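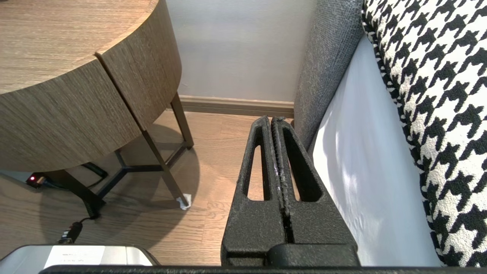 Photo: Embla Haugen / Okabe bedside set, wrist view

Wrist camera dropout and ambiguous targets in a bedside pick-and-place set
Forum > Manipulation > Data collection and labeling

embla_h
Posted 05/01/2023

I have 797 teleoperated episodes of a bedside table task and would like opinions on whether to keep collecting or clean what I have. Setup as follows.

Single arm, parallel gripper, one wrist camera, one head camera. Location is a furnished bedroom in our Italville building. The task is to pick one of two white round objects off a round side table and place it next to the telephone. Operators are Ynyr Bellis and me. Episodes are recorded in our own logger (Fadex), resampled on export, and trained with a plain behavior cloning policy that predicts action chunks. Language instruction is one sentence per episode.

Current result is 62 percent over 50 rollouts with the table in its nominal position. Failures fall into two groups.

1. Wrong object. The policy goes for the nearer white object regardless of the instruction.
2. Bad approach from low starts. When the arm begins beside the table with the gripper below the rim, the wrist camera has floor, table legs and side panel in view and very little tabletop. The policy then drifts toward the bed before lifting.

Group 2 is the one I care about. We included low starts on purpose, so that the policy would learn to recover from them. Ynyr thinks they should be dropped from the set. I think there are too few of them.

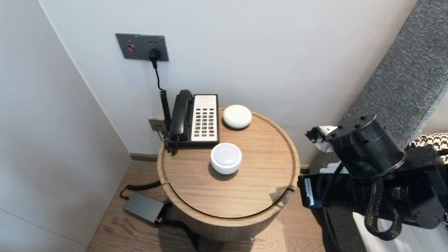
For the first group, the two objects have nearly the same color and shape. The front one is taller and has a lid with a faint ring, the back one is a low dome. At the resolution we feed the encoder, the ring is gone, so height is the only cue left, and the head camera looks down on both. I could put a colored sticker on one of them, but then the policy learns the sticker.

Questions:
a) Keep, drop or reweight the low starts?
b) Does anyone crop the head view before the encoder for tasks with small targets?
c) Is it worth relabeling instructions with position ("the front one") in place of object names?

ynyr.bellis
Reply 1

Other operator. To state my position properly: I want the low starts out of the main set and moved to a separate recovery set, with their own tag. I don't want them deleted.

The reason is operator behavior. From a low start, neither of us does the same thing twice. Embla lifts straight up and then translates. I swing out over the bed side and come in over the rim. Both are fine for the hardware. Averaged by a policy with no mode handling, they give you an arm heading for the cushion, which matches the failure.

Order of collection also matters. The low starts were recorded at the end of sessions, and my trajectories get slower by then. You can see it in the joint velocity histograms.

tshimada
Reply 2

Agree with Ynyr on the cause, disagree on the fix. If two modes are the problem, splitting the set hides it until you mix them back in. Pick one approach, write it down, and re-record. Seventy consistent low starts will do more than the pile you have now.

For reference, our collection sheet at Druka has a line per start pose:

Low start, arm beside table: raise until the wrist camera clears the rim, pause, then translate.
High start: translate first, descend over target.

The pause is short, but it gives the policy a clean state between the two phases. Trim it on export if your chunk length is long, or the policy will learn to sit there.

On (c): yes. Instructions should name whatever is separable at your input resolution. If a person looking at the downsampled image can't tell the lidded one from the domed one, the instruction is noise.

Tomoyo Shimada

r_yagi
Reply 3

I would not accept "front one" and "back one" as labels unless positions are also swapped across episodes. Are they? If the taller object is always in front, you have a set in which object identity and position are perfectly correlated, and no relabeling gets you out of it.

Also check the wrist stream for exposure. White bedding on one side and the shadow under the table on the other is a wide range for a small sensor. With auto exposure on, the floor brightness changes with arm pose and the policy can pick that up as a proxy for height. Lock it.

embla_h
Reply 4

@r_yagi Swapped in the later sessions only. I went through the log and the taller one is in front in most episodes, so you are right, that explains the bias toward the nearer object better than the resolution does. Will rebalance before touching the encoder.

Exposure is on auto. I had not considered it.

@tshimada Do you fix the pause by time or by a pose condition? Ynyr and I would interpret "clears the rim" differently.

tshimada
Reply 5

Pose condition. Wrist height above a fixed value, checked in the teleop software, with a beep. By eye, it varied too much between operators.

ayane_i
Reply 6

Going against the thread a bit. I would keep all 797 and train with operator ID as a conditioning input before re-recording anything. It costs one training run. If conditioning on Embla's ID fixes the drift, the two-mode explanation is confirmed and you have a usable policy in the meantime. If it doesn't, the exposure or the start pose coverage is the better suspect.

For (b), we crop. Fixed crop around the tabletop at full resolution as a third image stream, with the full head view kept at low resolution. A fixed crop assumes the table and the head camera don't move. With yours in the nominal position that is fine. When you start shifting the table, it breaks.

The coiled phone cord is worth watching too, if the place location is next to the telephone. Check whether any demonstrations brush it. Contact with a cord shows up as a small late correction, and those get copied.

Ayane Ishida

ynyr.bellis
Reply 7

Operator ID is in the metadata, so that run is cheap. I expect it to help with the drift and do nothing for the wrong-object failures.

I still want the tag on low starts, whatever the training result. Filtering later without one means going through joint states by hand.

r_yagi
Reply 8

Tag them, yes. No objection to that from me. My objection to operator ID is that you then have to choose an operator at test time, and the choice will get buried in a config file.

embla_h
Reply 9

Plan for the next round:

Lock wrist exposure.
Tag existing low starts by joint state threshold, no deletions.
One run with operator ID, one without, same seed, 50 rollouts each.
Record 70 new low starts with the raise-pause-translate sequence and the beep, object positions swapped every other episode.
Tabletop crop after that, as a separate change.

Cord contact I will check from the head stream first. Fadex stores the gripper current as well, so if the contacts are large enough I can search for them there.

ayane_i
Reply 10

Run the old checkpoint again with exposure locked before you retrain. It will probably get worse, but the amount tells you how much it was using brightness.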